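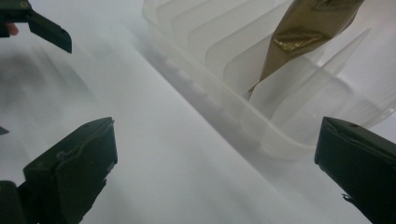

**Vol. 6, p. 9**

Okay, so the newsletter mailing thing. I'm writing this down as I go, partly for Marta and partly because I will have forgotten all of it by March.

**What's wrong:** every label on the Trultitz prints fine until it gets to an address with an apartment number. Then it spits out a blank, prints the next person twice, and carries on like nothing happened. We have up to 3,000 of these to get out, so you can imagine my mood.

**First try.** Turned it off and on. Cleaned the roller with the little alcohol wipe. No change, except my hands smell like a clinic now.

**Second try.** Swapped the roll for a brand new one, in case the gap sensor was getting confused by the cheap labels. Same blank, same double, in exactly the same spot on the list (Leilani Tillman's building, sorry Leilani!). So I quit blaming the paper.

**Third try.** Printed the same batch on the old Gronach in the back office. Same blank! Same double! I was weirdly happy about this. Two printers don't go bad the same way on the same afternoon, so it had to be the file.

**Fourth try.** Opened the export from Climer in a plain text editor and scrolled down to the trouble spot. The apartment numbers were sitting on a second line inside the address field, and the label program reads every new line as a new record. The quotes that are supposed to hold the field together were gone. I remember unticking a box called "simple text" or maybe ticking it, back when I was trying to get the accents in people's names to come out right. So that one's probably on me.

Put the ticket in with all of that and went to get coffee. 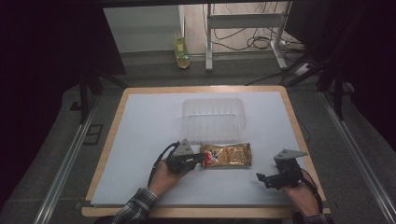
Sotiris Lambrakis wrote back before lunch: "Please don't fix the addresses by hand. Go to Export, then Advanced, set the text qualifier to double quotes, and run it again. If the accents go funny, pick UTF-8 on the same screen. Test with a small batch first."

I had already fixed a bunch by hand. Oh well.

Ran it his way with 400 names. No blanks, no doubles, and Daryna Nechyporuk's building came out with the apartment on its own line where it belongs. The accents were garbage the first time, so I switched to UTF-8 like he said and they cleaned right up.

**Still open:** the Gronach cuts the last line a hair too low on the small labels. I can live with it, but I'd like to know if there's an offset setting somewhere. Full run is Friday morning on the Trultitz. Leaving the ticket open until then.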